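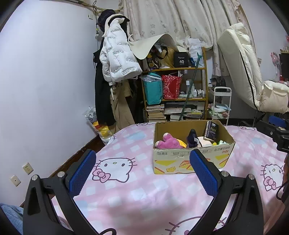 Toy and bedding collection opens in Surcombe

Families in Surcombe are being asked to look through bedrooms and cupboards for soft toys and bedding that could be used by someone else this winter.

The collection is run by Skilance, which has a small shop and store room behind the bus station. It will take soft toys, single and double sheets, pillowcases, duvet covers, and children's coats in good condition. The first bags and boxes came in at the end of September and the collection stays open until the last day of October 2023.

Csaba Hegedűs, who manages the store room, said most of what people bring is packed at home in whatever box is to hand, and that this suits him well.

"An old grocery box with the flaps up is fine," he said. "Plush toys don't weigh anything, so it doesn't need to be strong. What we do ask is that people have a look through the box before they close it. We get tissues, bottle tops, hair clips, all the bits that live on a child's bed. It takes us longer to sort those out than to sort the toys."

Toys go first to families who have moved into the town in the past year, many of them into flats let with a bed and very little else. Anything left over is sold in the shop at 40p each. Last year the shop sold over 200 soft toys in this way and the money paid for new pillows, which cannot be passed on second-hand.

Character bedding is welcome. Mr Hegedűs said that sheets and covers with cartoon cats, trains or footballers on them are usually asked for before the plain ones, and that a faded print is no problem if the cloth is sound. Sheets with holes or worn elastic should be kept back, as the shop has no arrangement for rags at present.

Deok-su Cheon brought in two boxes of toys with his daughter, who is seven. They had spent an afternoon going through her room, with everything laid out on the bed and the toys put into boxes one at a time.

"She was quicker than I was," Mr Cheon said. "I kept taking things out again. There was a rabbit I bought at the airport when she was a baby and I wasn't ready for that one to go. She said it could stay if it lived on my side of the flat."

They also filled a bag with gift bags saved from birthdays, which the shop reuses for its Christmas parcels. Clean gift bags of any size can be left at the counter.

Skilance has asked that all bedding be washed before it is handed in, and that soft toys be washed if the label allows it. Toys that can only be wiped should be marked with a slip of paper saying so. Toys with batteries are accepted if the battery cover screws shut. Toys without a safety label cannot be given to families, although the shop may be able to use them in its window.

The following cannot be taken: pillows and duvets, cot mattresses, felt pens and paints that have been opened, board games with pieces missing, and anything made of glass. Books are not part of the collection but can be left on the shelf outside the shop at any time.

People who are unable to carry a box into town can leave it at the Daher launderette on the Gament estate, where it will be picked up twice a week. Boxes left there should be taped shut and should have "toys" or "bedding" written on the side in large letters. The launderette has no space for loose bags and its staff cannot answer questions about the collection.

The shop is open from ten until four, with the store room entrance on the left-hand side of the building. Drivers may stop in the loading bay for a few minutes while they unload. Those bringing more than a carload are asked to ring the shop beforehand.

Parents who would like to receive toys or bedding do not need to be referred by a school or doctor. They can call in during opening hours and choose what they want from the shelves. A list of bed sizes is helpful but not required.

A second collection, for coats, boots and school bags, is planned for the new year. Dates will be put up in the shop window and at the launderette.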